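### 4.2 Teach the grid to the planner

1. Open the Enholm planner and load the table profile.
2. Set the approach height to 450 mm.
3. Jog the arm until the open gripper points down over one cell, then press **Save cell**.

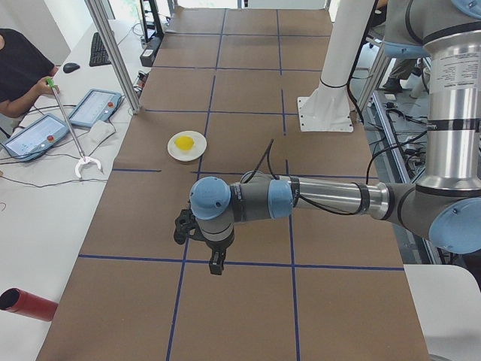
4. Repeat for 2 more cells that are not in one line. The planner calculates the rest – this can take up to 2 minutes.

**Caution:** If error 1142 appears, do not run the pick program. Delete the saved cells and start again from step 3.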